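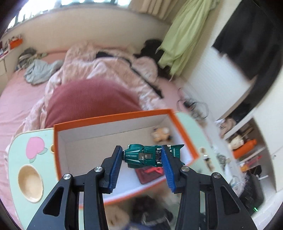

Newsroom Practice in the Second Year: Report on Our Radio Project

Our group spent one semester finding out what happens when journalism students stop writing only for their teachers and start making news for real listeners. We loved it, and we learned a lot more than we had planned to!

The project ran at Burkano, the student radio station, with training help from Hunico, a small media nonprofit. There were 7 of us. Each week we made one news bulletin and one longer interview piece, and in February we added a short show on local bus routes (our most popular one by far).

Method

Before the first broadcast we sent a survey to students in all departments and got 160 answers. We asked where they get local news, how far they trust it, and what they'd like to hear more of. After the last broadcast we sent the same questions again and got 100 answers back, fewer than we'd hoped for -- exams had started.

What we found

In the second survey, 60 people said they had heard at least one of our shows. Many of them wanted longer interviews, which surprised us, as we had been cutting ours down to around four minutes. They also asked for corrections to be read on air. We started doing that right away, and it made us much more careful with names and dates.

Editing was the hardest part. None of us had used Mistano, the station's sound editor, and our first bulletin took a whole night. By the end we could finish one between lunch and the 4 p.m. class.

Next steps

The Kollár Library has offered us a quiet room for recording interviews next semester. We'd like to bring in first-year students and teach them the editing ourselves -- two have already asked to join.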